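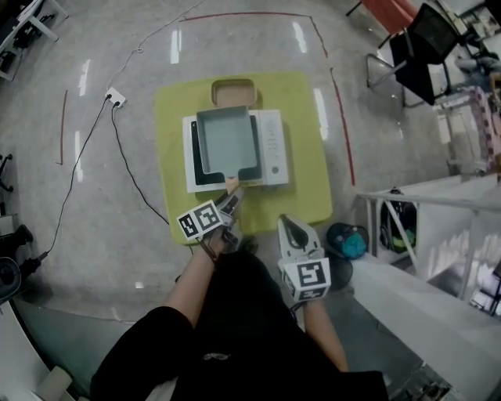 Workshop > Notebook > Dyes and Mordants

Search the notebook Search Enter at least three letters

July 22, 2024

Madder again. I said in April that I was finished with madder until the fall, and I lasted one season. The trouble is the bag of ground root from Andlow, which has been sitting on the shelf looking at me, and the fact that the last batch came out the color of a flowerpot when I wanted a proper red. So the whole morning went on that.

Starting point: 473 grams of wool yarn, the Marti two-ply, scoured on Friday and left to dry over the weekend. I split it into small skeins with loose figure-eight ties (loose! I still have the tie marks on the spring batch, white stripes every few inches, and everybody who sees them asks if they're on purpose). Alum mordant at 10 percent of the fiber weight, no cream of tartar this time. I've been adding tartar out of habit and I have a suspicion it's what keeps pushing me toward orange. One change at a time, which I'm bad at, but I did stick to it today.

For the root I went with 323 grams for the main pot, soaked overnight in a bucket of tap water. Our tap water is hard, and for madder that's a good thing. Somebody left a note in the old binder saying to add chalk anyway. I tried a pinch in one jar as a side test and left it out of the main pot.

The heat is the part I always mess up. Let it get too hot and the browns come out of the root and sit on top of everything like tea. I kept the main pot at a temperature where I could just about stand to hold a gloved finger against the side, then checked with the thermometer and found it lower than I'd guessed. Took it up very slowly over the next hour and a half. Turned the skeins every so often and otherwise left them alone, which for me is an achievement. I cleaned out the whole button drawer while I waited.

Results so far, still in the bath at lunchtime:

Main pot – good brick red, leaning toward red and away from orange. Happier than I expected to be.
Chalk jar – deeper, a bit bluer. Annoyingly, it may be the best one of the lot.
Cernura jar (the bottled liquid extract, leftover from the class) – pink. A nice pink! But pink.
Vinegar jar – orange as anything. I knew it would be and did it anyway so there'd be a swatch for the wall.

I'm going to leave the main pot to cool with the wool in it until tomorrow and do the rinsing then. If you're in before me, please don't lift the lid to look, and please don't pour it away, the bath is good for at least one more round. I want to try the exhaust on that 100 gram skein of silk I've been saving. It should give a coral or a salmon, and I've always been too chicken to risk the silk on a first bath.

Other bits from today. The big scale is drifting again, it reads a few grams heavy when it's been on for a while, so zero it before every weighing. The Clokonex timer needs a new battery and I couldn't find the little screwdriver for the back. Last I saw, it was in the mug with the crochet hooks. We're almost out of alum – one more batch the size of today's and that's it – so I've put it on the order sheet along with pH strips and another roll of the waterproof tag paper. The tag paper is great, by the way. The tags from April are still readable after three washes, when the masking tape ones had turned into mush.

Lightfastness strips from the weld batch: I took them down from the south window. The covered half and the uncovered half look nearly the same to me, maybe a hair paler on the exposed side. The onion skin strip next to it has gone to a sad beige. I've stapled both into the binder behind the weld page with the dates on the back.

Tomorrow: rinse, dry in the shade, swatch cards for all four, then the silk. And I need to soak some more root if I'm going to try the chalk in a full-size pot, so I'll start that before I leave tonight.

Recent entries
Weld, second cutting
Onion skins: fading strips
Iron water, and why the bucket is orange
Scouring notes for the two-ply
Tie marks and how to avoid them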